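How I make a before and after flood map from free satellite images

A few of you asked how I did the river pictures in my last post, so I've finally sat down to write it up. I'm no expert (I learned most of this by getting it wrong on a wet afternoon in October) but if you can use a web browser and you've poked at QGIS once or twice, you can do it too. I'll use the Hao, the river that runs past Lastville, as it floods nearly every winter and I know what I'm looking at.

Find your two dates first

Go to whichever free satellite archive you like and draw a box over your area. Keep the box small! My first one covered half the county and the download took all night. Now set the cloud cover slider to 10 per cent and see what comes up. If you get nothing at all, let it creep up a bit and look at the previews by eye. Quite often the cloud is sitting over the hills and your bit of valley is perfectly clear.

For the "before" picture I go for the same season in a dry spell, with the fields a similar colour. I tried a summer one once and everything looked different, the crops, the shadows, the lot, so you couldn't pick out the water at all. For the "after" you take what you can get. Floods and clear skies don't go together much, and I've missed whole floods because the satellite only came over when it was grey.

Download only the bands you need

You don't need the whole package. For flood work I grab green, near infrared, red and blue. Make two folders, one called before and one called after, and put things in the right one straight away. Please do this. The file names are long and nearly identical and I once spent an evening mapping a flood that ran backwards.

Load and clip

Open QGIS, start a new project and drag all the bands in. They'll look like dull grey squares and that's fine. Draw a rectangle over your area in a new polygon layer, then go to Raster, Extraction, Clip Raster by Mask Layer, and run it on each band. There's a batch button at the bottom of the window, which I didn't notice for months. Check that both dates are in the same projection before you go any further.

Work out where the water is

Water soaks up near infrared and reflects a bit of green, so we compare the two. Open the Raster Calculator and type in green minus near infrared, all divided by green plus near infrared. Mind the brackets. You'll get a new layer with values between minus one and one, and the water will mostly be above zero. Do the same for the other date.

I then make a yes or no layer out of each by asking the calculator for everything greater than zero. Around the old Kusura quarry that gives me some false water from dark shadows, so I nudge the cut-off up until the shadows drop out and the river stays. It's a bit of fiddling, and you'll want to compare it with the ordinary colour picture as you go.

Take one from the other

Subtract the before layer from the after layer. Anything that comes out as one is new water, anything at zero hasn't changed, and minus one is somewhere that has dried out. Give the ones a strong blue, make the rest see-through, and lay it over your "before" colour picture. The first time I did this the whole meadow behind the Pivum footbridge lit up and I made a very silly noise.

Run the Sieve tool to get rid of the speckles. I tell it to drop anything smaller than 3 pixels, though you might want more if your image is noisy.

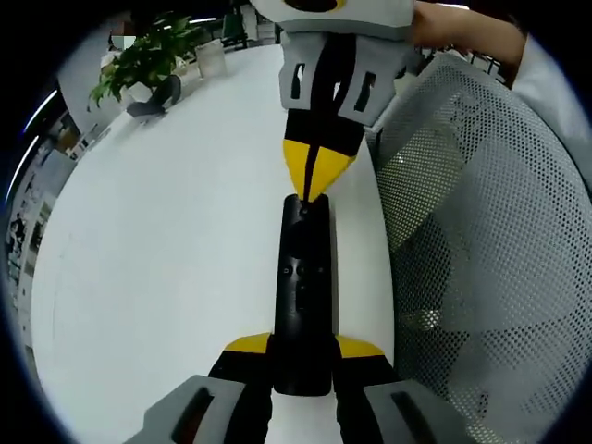
Can I do this if it was cloudy for the whole flood?

Radar is your best bet, as it sees through cloud, and smooth open water shows up nice and dark. The steps after that are much the same, but radar needs more cleaning up first and flooded woodland is hard to spot.

Export it

Make a new print layout, add the map twice side by side and lock the scale on both so they match. Add a scale bar and put the date of each image underneath. I export at 600 dpi for printing and a lot less for the blog. Ximeng Cao emailed to say that my last pair didn't line up, and she was quite right, I'd nudged one map after locking it. They're fixed now, and the next job is trying all this on the upper valley.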